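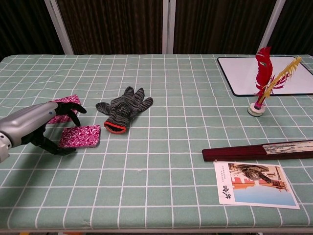 I said in my last post that I'd write up the thumb business once I'd calmed down, and I have mostly calmed down, so pour yourself something and settle in.

We'd been running the left hand on the pink squares for most of the morning. It's a simple enough routine (reach, close, lift, set down, go home), and I'd stopped really watching it, the way you stop watching a washing machine. On run 59 the hand reached for a square, closed, and then the thumb just kept going. The fingers opened again when they were told to and the thumb didn't. It stayed pressed in while the arm went on to the next move as if everything was fine, pushing a good handful of tablecloth along in front of it.

I hit the stop. I'd love to tell you I did it instantly, but there was a long moment of me standing there with my mouth open, thinking "well, that's odd."

Now, the log. The Junden controller said the thumb was open. It said so cheerfully, the whole time, right up to the stop. I read that file through twice over lunch and then again at home, and my first guess was a bad cable, because my first guess is always a bad cable. I swapped it and got 12 clean runs, felt very pleased with myself, and then it did it again.

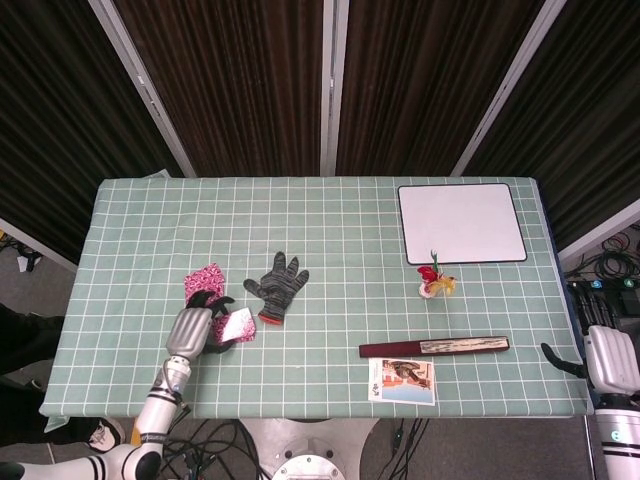 The trouble was in the thumb's position sensor, or more exactly in the tiny screw that holds it. It had worked loose enough to slip under load, so the hand was reporting where the sensor was and the thumb was somewhere else entirely. Koskela, who built the hand for us, had a note about checking that screw every 8 weeks. I found the note in a folder I made in October and hadn't opened again, so that one is on me.

What bothers me more is that the arm carried on. We had a force limit set, but it was still at the value from the Daltness job, where everything we picked up was a lot heavier, and a bunched-up tablecloth came nowhere near it. A person's fingers might not have either! I've been reaching in to straighten things between runs for months, with the arm holding at home and still powered, and I don't do that now. Motors off first, every time, even if I'm only nudging a corner of cloth.

The limit has come way down, and the arm now waits if the motor current and the thumb position don't agree. It trips a bit too easily, so that needs some tuning. I've also got a dab of threadlocker on the screw, and I want to look at the right hand before the Brallcombe visit, since it has had just as many hours on it.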